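**家里吃饭到底要不要用公筷，吵了一晚上，来听听大家的做法**

版块：坎维尔（Kanville）华人生活 › 家庭与饮食

---

**河边种葱**（楼主） 10月2日 星期一

昨天家里因为公筷的事闹得不太愉快，想问问各位家里是怎么处理的。

情况是这样：公公婆婆七月过来跟我们住，帮忙接送孩子。两位老人都很好，做饭也好吃，就是吃饭的时候喜欢给孩子夹菜，用的是自己的筷子。我先生从小这么吃大的，没觉得有什么。我家一直是分餐，我妈以前在医院食堂上班，从小给我们每人一个盘子，菜都是盛好了端上来的。

前些天公公体检，查出幽门螺杆菌阳性，医生开了药，在吃。我就提出来，全家先用公筷，等他复查完再说。我觉得这要求不过分。结果婆婆当场就不高兴了，说一家人吃饭还要分你我，她养大了两个孩子都没事。公公没说话，但后来几顿饭他自己盛一碗，端到茶几那边去吃，我看了心里也不好受。

先生的意思是别提了，等药吃完就好。我觉得不该这么拖着。想问两件事：一是你们家用不用公筷，怎么推行下来的；二是怎么跟老人说，才不会让他觉得是在嫌弃他。

---

**老周不喝粥**

先回答第一个问题：我家用，用了好几年了。

第二个问题我没有好办法。我当初是直接去买了一套长的放在桌上，每道菜配一双，谁也没说服谁，用着用着就习惯了。我爸头一个月经常拿错，拿错了就拿错了，我不提醒。提醒一次他能记三天仇。

你公公端去茶几吃这个，我觉得问题比筷子大。先把他叫回桌上来。

---

**木易yang**

不太同意一定要上公筷。

幽门螺杆菌成年人之间传染没有大家想的那么夸张，家里老人跟你们同桌吃了两个多月，真要传早就传了。现在亡羊补牢，代价是老人觉得自己是个病人，每顿饭都被提醒一次。我觉得不值。

更合理的做法是全家都去查一下，阳性的一起治，治完复查。没查之前在筷子上较劲，意义不大。

---

**河边种葱**（楼主）

回复 @木易yang：我和先生约了检查，还没轮到。孩子的事我问了家庭医生，医生说孩子没有症状的话不急着查，但是不要嚼了喂，餐具注意一下。所以我才紧张夹菜这件事。

回复 @老周不喝粥：叫了，他说茶几那边看电视方便。

---

**木易yang**

医生说"餐具注意一下"，那就给孩子单独盛一份，问题就解决了，不用动全家的习惯。

---

**三点水的沈**

楼上这个办法我试过，对付小的时候可以，大了不行。我女儿六岁之后就不肯吃单独盛的那份，她要吃大人盘子里的，觉得那边的好吃。而且老人夹菜是不看你有没有单独盛的，碗里满满的照样往上堆。

我的经验是从小孩那边下手。学校不是教卫生习惯吗，让孩子回来宣布一下"老师说要用公筷"，爷爷奶奶马上就用了。我婆婆现在监督得比我还严，客人来了她先讲规矩。

---

**Nazanin Azimi**

我先生是中国人，我是外面嫁进来的，中文打得慢，请大家原谅。

我娘家吃饭是一个大盘子放中间，米饭和肉都在上面，但是有大勺子，每个人用大勺子把饭舀到自己的盘子里，没有人会用自己吃过的勺子去碰大盘。我刚结婚的时候在婆家吃饭，看到大家的筷子都在一个碗里，有点吃惊，可是我没有说，怕不礼貌。后来我婆婆给我夹了一块鱼肚子，我先生小声告诉我，那是最好的一块，她自己舍不得吃。我就吃了。

所以我理解楼主，也理解楼主的婆婆。她夹菜的时候想的是那块鱼。如果你给她一双公筷，让她用公筷夹给孩子，她还是可以把最好的那块给出去的。也许可以这样跟她讲。

---

**河边种葱**（楼主）

谢谢你，中文一点都不慢。这个说法我记下了，今晚试试。

---

**面汤先生**

我说个不好听的。公筷这事在很多家庭里其实是儿媳妇和婆婆谁说了算的问题，跟细菌关系不大。楼主你自己想想，如果是你妈用筷子给孩子夹菜，你会是什么反应？

---

**河边种葱**（楼主）

我妈不会这么夹，开头就写了。但是我明白你的意思。我承认我提的时机不好，公公刚拿到报告，我当天晚饭就说了。应该晚两天，或者让我先生去说。

---

**三点水的沈**

@面汤先生 人家公公是真的查出阳性，怎么就跟细菌没关系了。把卫生问题都说成婆媳问题，最后谁也不敢提意见。

---

**面汤先生**

我没说不能提，我说的是老人听到的是哪一层。你讲细菌，她听到的是"你嫌我"。两边说的不是一件事，当然谈不拢。楼主说应该让先生去说，这个对。

---

**灶台边的猫**

讲点实际的吧，公筷推不下去，很多时候是东西没选对。

我家一开始用的公筷和自己的筷子长得一模一样，吃到一半就乱了，最后一桌子人互相问哪双是谁的。后来换成颜色深、明显长一截的，就没有拿错过。还有以下几点：

- 汤、豆腐、麻婆豆腐这类，放勺子，不要放筷子。公筷夹豆腐，老人夹两下就不耐烦了，转头就用自己的。
- 筷子架要有，没有的话公筷就横在盘子上，一转盘子就掉。
- 公筷离老人那边近一些。谁夹得最多就放谁手边。
- 鱼单独放一双，因为要剔刺，别的菜那双不要混着用。

我们家是在Rahimi杂货店对面那家买的，不贵，店里有一整面墙都是筷子，挑的时候拿起来比一下重量，太重的老人用着手酸。

---

**老周不喝粥**

放勺子这条我要补充：红烧肉也放勺子。我爸用公筷夹肥肉滑了一次，掉在桌布上，气得说以后不用了。换成勺子之后没再掉过。

---

**不加香菜谢谢**

每道菜一双，那一顿饭下来要洗多少筷子？我家没有洗碗机，洗碗的是我，我投反对票。

我家是折中：桌上统一放两双公筷，大家轮着用，菜串点味道无所谓。不讲究每道菜配一双，讲究的是不进嘴。

---

**灶台边的猫**

串味我受不了，凉拌黄瓜里一股鱼味。

---

**不加香菜谢谢**

那你来洗。

---

**木易yang**

说到洗，我觉得你们讨论半天公筷，不如先看看家里的筷子本身干不干净。很多人家的木筷子用到发黑开裂，筷子筒底下一层水，长年不换。公筷再讲究，从这种筷子筒里抽出来的，还不如不用。

---

**青石板小院**

这条支持。我去亲戚家吃饭，他家每个人都有公筷，特别讲究，结果筷子筒拿起来底下是黏的。

木筷竹筷我是半年换一批，有人说太勤，我觉得筷子又不值钱。不锈钢的我不喜欢，夹东西滑，冬天拿着冰手。合金的耐用，洗碗机里洗过颜色也不掉，就是有的人嫌没有手感。

---

**老周不喝粥**

半年太勤了。木筷子只要晾得干，用一年多没有问题。发霉基本都是洗完湿着插进筒里闷出来的。我家的筷子洗完先摊在布上，第二天早上再收。

---

**灶台边的猫**

摊布上占地方，我家厨房台面就那么一点。我的办法是用带漏水孔的筷子筒，底下通风，头朝上插，隔几天把筒拆下来刷一遍。刷筒这件事比换筷子重要，很多人从来不刷。 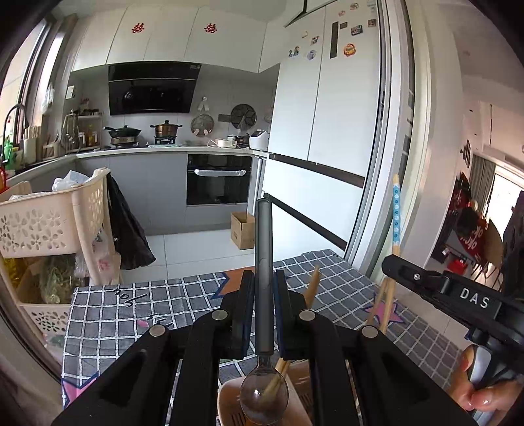
还有一点，勺子和筷子不要挤在一个格子里。勺子头大，把筷子之间的空隙都堵住了，水下不去。勺子我是另外挂起来的，或者平放在抽屉里，擦干再放。

木筷子新买回来先用开水煮一下，再彻底晾干，后面不容易裂。有漆的不要煮。

---

**不加香菜谢谢**

新筷子煮不煮我一直有疑问。我婆婆说要加盐加醋煮，我妈说用油擦一遍。我两样都试过，看不出区别。

---

**青石板小院**

没区别就是都没用。洗干净就行。

---

**Kamran Rostami**

我太太让我来看这个帖子，说讨论得很有意思。我在坎维尔开过几年小饭馆，现在不做了，讲一点餐馆里的经验，供参考。

餐馆里筷子和勺子洗完消毒之后最重要的是干。没干透就收起来，前面的功夫都白费了。家里没有消毒柜，晒太阳也行，阴天就拿干净布擦。擦的布要单独一条，不要用擦桌子的那条，这个很多人家里做得不好。

关于公筷，我们店里当时每桌都放。真正会用的客人不多，但是年轻人带着父母来吃的那些桌，常常是年轻人先拿起公筷，给父母夹一次，父母接下来就跟着用了。我没见过靠讲道理讲通的，都是有人先动手。

---

**河边种葱**（楼主）

谢谢，"有人先动手"这个我觉得有道理。之前我是一边说一边看着他们用，自己反而忙着喂孩子，没怎么用。

---

**面汤先生**

同意楼上开饭馆的朋友。老人对"你们用"很敏感，对"我给您夹"就没意见。

---

**小满未满**

我来提供一个失败案例。

我家也是因为幽门螺杆菌，当时我爸阳性，我买了分餐盘，每人一个，格子都分好的那种。我妈说像坐牢。用了20天，盘子全收到柜子顶上去了，现在过年装瓜子用。

公筷倒是留下来了，但也只有客人来的时候摆。平时就我们自己家人的时候，大家还是各夹各的。我爸治完复查转阴，到现在没有再查过，也不知道现在怎么样。

所以我的看法是，能坚持的办法才算数。分餐盘看着最卫生，但是坚持不下来。

---

**三点水的沈**

分餐盘我也买过，汤汤水水的菜放不了，热菜进去一会儿就凉了。适合小孩，大人用着确实别扭。

---

**木易yang**

所以回到我最早的意见：查、治、复查，这三步比什么都重要。@小满未满 你爸转阴之后你自己查了没有？

---

**小满未满**

没有……

---

**木易yang**

那你先去查。

---

**江湖夜雨一盏灯**

看到现在，好像没有人问楼主的公公自己怎么想。他一个人端着碗坐茶几，他可能是最怕传给孙子的那个，比你们都怕。

我父亲当年也是这样。查出来以后自己买了一个碗，用红漆在底下点了一点，谁洗碗他都要交代一句这个是我的，别跟孩子的放一起。我们都以为他在赌气，后来我妈说，他夜里睡不着，怕孙子已经被他传上了。

楼主如果方便，让你先生跟他单独聊聊，不要在饭桌上聊。

---

**河边种葱**（楼主）

看完这条我坐了一会儿。我确实没有往这个方向想过，一直以为他是生我的气。

---

**Nazanin Azimi**

@江湖夜雨一盏灯 谢谢你写这个。我父亲也会这样做的。

---

**老周不喝粥**

我收回前面说的"没有好办法"，这个就是办法。

---

**不加香菜谢谢**

弱弱问一句，外面吃饭怎么办？我们周末经常跟几家人聚餐，有一家特别热情，每次都用自己的筷子给全桌夹菜，包括给我。我又不能把菜夹出去。

---

**灶台边的猫**

你坐下之后先跟服务员要公筷，一人一份摆好，当着大家的面摆。热情的人看到手边有公筷，多半会拿的。

---

**面汤先生**

或者坐远一点。

---

**青石板小院**

坐远一点没用，我们那边有转盘，转过来照夹。

---

**河边种葱**（楼主）

来更新一下，顺便谢谢大家。

我先生跟公公聊过了，在楼下散步的时候聊的，聊了很久。跟 @江湖夜雨一盏灯 说的差不多，他是怕传给孩子，又觉得当着大家的面说怕很丢人，所以干脆躲开。婆婆那边其实是替他抱不平，觉得我当天就提，像是在赶人。我跟婆婆道了歉，说我那天说得太急。她说没事，然后去厨房切水果了。

筷子我去买了，挑了深色长的，鱼和汤都配了勺子，公筷放在婆婆手边。昨天晚饭我先用公筷给公公夹了一块排骨，他看了看，也拿起来给孩子夹了一块。婆婆还是拿错了一次，没有人说她。

公公回桌上来吃了。电视改成吃完饭再看，他对这个有点意见，说错过了天气预报。

我和先生的检查排在下周。筷子筒我拆下来刷了，底下果然有一层东西，@木易yang 说得对，不多描述了。

---

**木易yang**

检查结果出来记得说一声。公筷我还是保留意见，不过你们家这样处理挺好。

---

**三点水的沈**

天气预报可以用手机看，让孩子教爷爷。

---

**河边种葱**（楼主）

教了，他嫌字小。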